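News > Software > Motion planning

Jistine has released version 4 of Flirkau, its motion planning and control package for two-armed manipulators. The main change is a new scheduler that treats the two arms as separate planning problems until their reachable volumes overlap, at which point the problems are merged and solved together. Earlier versions planned both arms jointly at all times.

The company says the joint method was sound but wasteful. A pair of six-axis arms gives a search space of twelve dimensions before the grippers are counted, and in most household tasks one arm is idle or waiting for long periods. Under the new scheme the idle arm is held as a fixed obstacle with a small margin, and it is returned to the search when the active arm's path comes within a set distance of it. The distance is 8 cm by default and can be changed for each task.

"We were paying for coordination that the task did not ask for," said Irén Magyar, who leads the planning group at Jistine. "The arms need to agree when they share space. For the rest of the time they can be left alone, provided that the handover between the two modes is clean."

The handover took up most of the development work. When two separate plans are merged, each arm may be part of the way through a motion, and stopping both to replan produces a visible jerk and a loss of time. Flirkau now carries forward the last four control intervals from each plan and starts the joint search from the predicted state at the end of them. If no joint solution is found before those intervals run out, both arms slow down along their existing paths and stop.

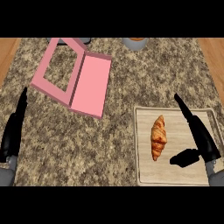
Flirkau's test suite runs in Kaushik, the simulator that Jistine has maintained since the first version of the package. It now holds 13 kitchen tasks, nine of which call for both arms at some stage. Packing tasks are treated as the most useful check on the scheduler, as the work tends to begin on one side of the counter and end on the other. With a croissant on a cutting board to the right and an open pink box to the left, the right gripper can close in for the pick while the left one stays over bare stone, and the two problems remain separate. The merge is triggered later, if the carrying path and the left arm's route to the lid come within the set distance. Object positions, starting joint angles and surface friction are varied between runs, and a run counts as failed if either arm stops for lack of a plan, even when the task is later completed.

A second change concerns hinged objects. Previous versions stored a lid as a rigid body with a single pose, updated after each contact. Version 4 stores the hinge axis and the current angle, and estimates both from the tracked edges of the lid. Collision checks are made against the volume the lid could sweep within the next control interval. Mohit Tripathi, who wrote the new hinge model, said that the old approach caused a specific fault: an arm reaching across a half-open lid would be given a path that was clear when planned and blocked when carried out.

The sweep check adds to the cost of each query. Jistine has offset part of this by storing the swept volumes in a table indexed by hinge angle, which is built once when the object is first loaded. Objects with openings cut into the lid are handled by splitting the lid into convex pieces, so that the planner does not treat the opening as solid. Tripathi said the splitting step is automatic for simple rectangular openings but may need to be corrected by hand for curved ones.

There are limits. The scheduler supports two arms only, and both must be driven from the same clock. Soft objects are still modelled as rigid for the purpose of collision checking, with grip force capped by a value set in the object file. The planner does not predict how such an object will deform in the grasp, and users are advised to enlarge the margin around anything that may bend or flatten while being carried.

Brernano, which supplies controllers for bench-mounted arms, has been testing the release since October and will ship it as an option with its next firmware. The company reported one problem during the trial, in which the merge was triggered repeatedly when both arms moved in parallel at almost exactly the set distance. Jistine has added a separate, larger distance for leaving joint mode, which prevents the scheduler from switching back and forth.

Task files written for version 3 will load without changes, but lids described as rigid bodies will keep the old behaviour until a hinge entry is added. A conversion script is included with the release. The logging format has also changed: each entry now records which planning mode was in use, and the older log viewer will reject the new files.

Magyar said the next version will deal with timing differences between arms that run on separate controllers. No release date has been given.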